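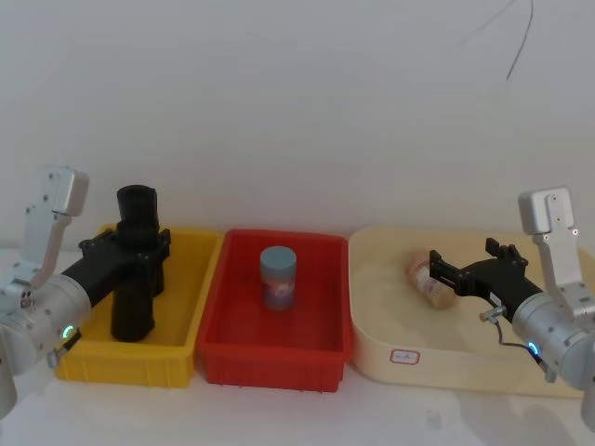 Prastow phone repair certificate - worth 3000?

wattle_dan
Looking at the Prastow course for phone and tablet repair, the one that starts in March. It's $3000 for 7 weeks, evenings. I've swapped a few screens at the kitchen table and want to get into board work. The brochure says graduates are "job ready". Has anyone here done it?

solderbridge
Job ready for what? I've hired two people with that certificate and neither could read a schematic. They could both change a battery very neatly. So can my nephew.

K_Subramaniam
I did it last year. The first half is slow if you've opened a phone before, but the microscope weeks were good and the teacher, Anisa Mangundap, really knows her charging circuits. I came out able to find a short on a power rail, which I couldn't do going in. I wouldn't call it useless.

solderbridge
How many hours on a microscope, though? Your own hands on it, not watching the teacher's screen.

K_Subramaniam
We shared, one scope between two students. Maybe half of each evening for the last few weeks. I didn't keep a log.

solderbridge
So not many. And did anybody fail?

K_Subramaniam
Not in my group, no.

tinsnips
That would bother me. If everyone who pays gets the paper, the paper is a receipt. Ask them what the final test is and whether they use dead boards from real customers or the practice kind with a fault put in on purpose. I asked Skarkon the same thing about their short course and got sent the brochure again.

wattle_dan
They do list a "placement partner", Simard. Does that count for anything?

tinsnips
Ask how many people got placed and for how long. A fortnight of sorting screws on no pay is a placement too, in a brochure.

mo_rivers
Bit harsh on the whole lot of them, I reckon. Some people learn better in a room with someone watching. I bought the Adia practice boards for $139 and they sat in a drawer until I joined a class.

solderbridge
Fair enough, but that's a $3000 reminder to open the drawer. Buy a decent hot air station and a box of dead phones and see if you still like it after a month.

K_Subramaniam
He'll lift pads on every one of them with no one there to tell him why. I did. Kurniawati, by the way, if you want to message me. I can send you my notes from the charging weeks so you can judge the level for yourself.

wattle_dan
Thanks, will do. I've emailed Prastow about the test and the scope hours. The reply says it's all "covered at orientation", and orientation is after you pay the deposit.

tinsnips
Is the deposit refundable?

wattle_dan
Doesn't say. Asking now.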